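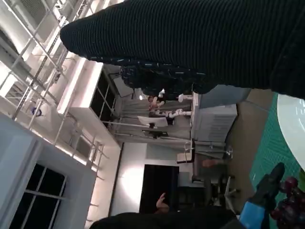
Search posts, people, topics

Moved to Rurkbridge for the quiet. The apartment downstairs has taken up the accordion. 1/

I don't mind the accordion. I mind that it's one song, and that the song has a hard part in the middle, and that the hard part is where we all live now. 2/

Wrote a polite note. Rewrote it with fewer adjectives. Slid it under the wrong door. The man in 11 has apologized to me twice and he doesn't own an instrument. 3/

The building rules (Grellus Property, 13 pages) allow music until nine. They also ban "unreasonable whistling," so somebody here has a past. 4/

Bought earplugs. I can now hear my own pulse, which also rushes the hard part. 5/

Lunch was salad. It did not help.
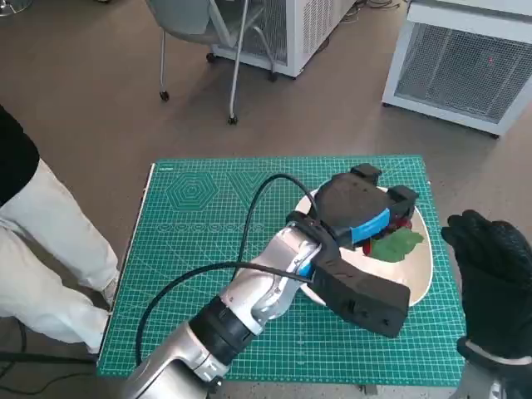

green on white on green

6/

Update: the accordion has a metronome. I hear both. They disagree. 7/

Asked my sister for advice and she said "learn the harmony." She lives in Vilholm on two acres with a pond. 8/

Tonight they got through the hard part clean. First time. I was at the sink and I put down the sponge and clapped. Long silence from below. 9/

Then they started a new song. It's mostly hard part. 10/

Anyway if anyone has a lead on a one-bedroom, top floor, I can go up to 1538 a month, and I don't need a dishwasher. 11/11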